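Floor and mats in the Lahtinen Room: what to know before February

The epoxy floor in the Lahtinen Room has now been through its first season of regular use. The green mats are out of their wrapping and the room has been open to groups since the fall. A few of you have asked the same questions at the front counter, so the answers are collected in one place for this issue.

First, the floor. The old vinyl tile came up in the summer and the concrete was ground down and coated by Werker, who also did the loading area at the back of the building. The finished area is 851 square feet, counting the alcove by the storage cupboard but leaving out the cupboard itself, which kept its old tile. The colour is darker than the sample we had on the counter. The sample was a small square under a desk lamp and the room is neither of those things. Most people seem to have got used to it.

It is a glossy finish. With the overhead lights on you will get bright reflections, and these move as you move. Leidy Restrepo, who runs the stretch and balance group, found them distracting for people doing floor work on their backs or sides. She now has everyone face the cupboard wall and turns off one of the two banks of lights. The switches are beside the main door. The left one is for the bank nearest the windows. Please put both back on before you leave, as the next group may be coming in with their hands full.

Indoor shoes or bare feet only. This was always the rule but it matters more now that there is a coating to look after. Grit from the parking lot is the worst thing for it. The boot trays in the hallway hold 26 pairs if people are considerate, and there is space under the bench for the rest. If you use the room in sock feet, take care. The floor is fine to walk on in socks but we would not run on it.

Chairs need felt pads. The stacking chairs already have them. If you bring in a table or a stand of your own, check the feet, and ask at the counter for stick-on pads if you need some. Do not drag anything. There is one scratch near the alcove already, and we know how it got there.

Now the mats. We bought the long green ones from Dadine, and the order came in under the $400 set aside for it, with delivery. Long mats were chosen over the small individual kind after Alcides Muñoz tried both with his mobility class. Small mats crept apart during the hour and people ended up with a heel or an elbow on the bare floor. A long mat gives a person room to lie down and still reach for a block or a strap without leaving it.

They are a lighter, brighter green than the floor. That was partly what was available and partly on purpose. Alcides wanted the edge of the mat to be easy to see from standing, especially for people who look down through bifocals. A grey mat would have done the same job, but grey was on back order until February.

The mats arrived folded and some of them still show a crease down the length. We asked Dadine about this and were told it fades with use. It can be helped along by leaving a mat out flat for a day, if the room is free. Some of you have been rolling them against the crease, which seems to do no harm. Please don't put weights or chair legs on the fold to flatten it.

Laying out:

Sweep first. The dust mop hangs inside the cupboard door. A mat put down on grit will slide, and it will mark the coating as well.

Unroll the mat away from you and check that it is lying flat at both ends. If a corner lifts, turn the mat over.

Leave an arm's length between mats, and keep a clear path to both doors. The path by the windows does not count, as the radiator cover sticks out.

Putting away:

Wipe the top side with the spray marked Fenus and one of the blue cloths. Fenus is the neutral cleaner recommended for the coating, so overspray on the floor is not a problem. Do not use the lemon cleaner from the kitchen on either one. It leaves a film, and it took Leidy most of an afternoon to get the film off.

Give each mat 15 minutes to dry before rolling it up. We know this is a nuisance when there is a group waiting. If you are short of time, hang the mats over the rail in the alcove and leave a note on the clipboard so the next person can roll them.

Roll loosely, fasten with the wide straps, and stand them on end in the cupboard. The narrow straps are for the exercise bands and will dent the mats if pulled tight.

Look over the floor before you turn out the lights. Small things get left on the mats and at the edges of them, and they are easy to miss against all that green when you are packing up. The lost and found box at the counter currently holds two single earrings, a reading glasses case, a child's mitten and a very nice mechanical pencil. Items left longer than a month go to the thrift table.

A few groups have asked for tape lines on the floor for spacing. We would like to hold off. Werker advised against any tape on the coating for the first while, and even painter's tape can pull at the shine if it stays down. Alcides has been using flat rubber spots, which work well and can be picked up afterward. There is a bag of them on the middle shelf. Help yourself, and put them back in the bag - they have a way of migrating to the kitchen.

The room will be closed for two days in February so that Werker can look at the coating and touch up the scratch. The exact days will go up on the hallway board once they are settled. Leidy's group will move to the upstairs room for that week. Alcides is taking the week off. If your booking is affected and you haven't been contacted by the end of January, please stop at the counter.

Spare mats can be borrowed for use elsewhere in the building, with a name on the clipboard. They should not go outside. 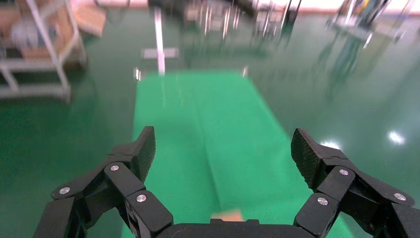
One of the long green mats on the Lahtinen Room floor, crease still faintly showing.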